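Records Room Assistant (Part-Time, Temporary)

Lusero Property Records is hiring two part-time assistants to put our paper files in order before we change offices. The work is sorting, labeling, listing and packing. It starts in July and runs until the job is finished. You do not need office experience, but you do need to be careful and able to read other people's handwriting.

We have kept paper files since 1983. Most of them are in binders and folders, stored in low wood cabinets with a shelf inside. Some cabinets are full and some hold very little. Over the years things were put back wherever there was room, and the list taped up in the front office no longer matches what is on the shelves.
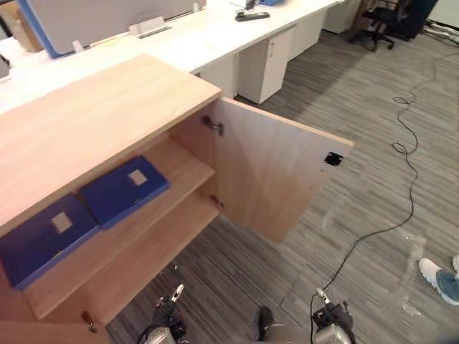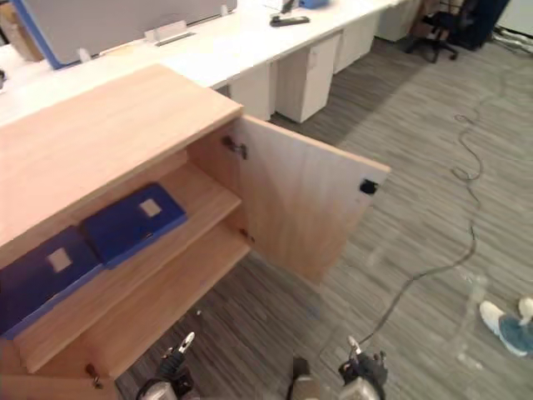

Dodska, May 22, 2019

Both pictures show the same kind of storage: a light wood cabinet with its door open and two blue items with white labels lying flat on the shelf.

What you will do

Open each cabinet, take out what is there and write it down on the inventory sheet. One line per binder or folder.
Check the label against the contents. If the label is wrong, faded or missing, make a new one.
Stand binders upright with the label facing out, except where the shelf is too low for them.
Set aside anything that belongs to the Yoshida or Wiklow accounts. Those go to a different address and are packed separately.
Pack finished files in cartons, number the cartons and enter the numbers on the sheet.
Wipe down the shelves, lock the cabinet and return the key to the front desk with its tag on.

There are 285 binders on the old list. We expect the real count to be different, and finding out is part of the job. We have ordered 200 cartons.

What we ask for

Neat printing, by hand. Labels are written, not typed.
You can kneel, bend and lift a full carton.
You can keep what you read in the files to yourself. You will sign a confidentiality form on your first day.
Basic spreadsheet use is helpful for one of the two positions. Please say in your application if you have it.

Hours and pay

Mornings only. The two assistants work together, so we cannot offer separate schedules. Pay is hourly, every other week, at the rate for temporary office staff. The rate sheet is available at the front desk or by mail on request. Parking is behind the building and is free.

How to apply

Send a short letter and the name of one person we can call about your work. A full resume is fine but not required. You can mail it to the Lusero office in Dodska or leave it at the front desk, marked Records Room. We will call the people we would like to meet, and the meeting will include a short labeling exercise.

Applications are read as they come in. The posting will be taken down when both positions are filled.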